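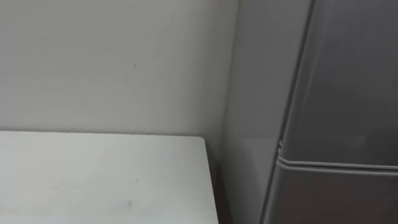 A plain white wall beside a grey refrigerator.

Gullitz sets out plan to pay down its wind farm debt

HONDDALE, Wednesday, September 16, 2026 - It has been a long few years for the people at wind turbine maker Gullitz, and there was a good deal of relief in the room when chairman Ingvar Briem told shareholders that the company's lenders have agreed to stretch its remaining loans over 5 more years.

The company ran into trouble after it bought blade supplier Fasus, just as orders were drying up and the price of resin was climbing, and it has been selling off bits and pieces ever since (including, to the sorrow of many older hands, the original riverside workshop). Mr Briem thanked the staff, and then thanked them again a little later on, and said the order book was now in much better shape than he had dared hope last winter.

Much of that comes down to a contract with the power company Cai for 94 turbines on the hills north of Honddale, with the first 25 to go up before the autumn gales set in next year. Finance chief Mingxuan Gu said the deal would let Gullitz meet its repayments out of ordinary earnings, with no need to sell the service business, which has always been the steady part of the firm.

"We got ahead of ourselves, and we've paid for it," she told the meeting. "I'd like us to be a bit boring for a while."

Gullitz has 3647 employees, and union representative Petrică Bucur said most of them would be glad of some boredom too, though he would still like to see the frozen pay rises looked at. Talks on that are due to begin in October.

Shareholders will receive the full repayment schedule by mail.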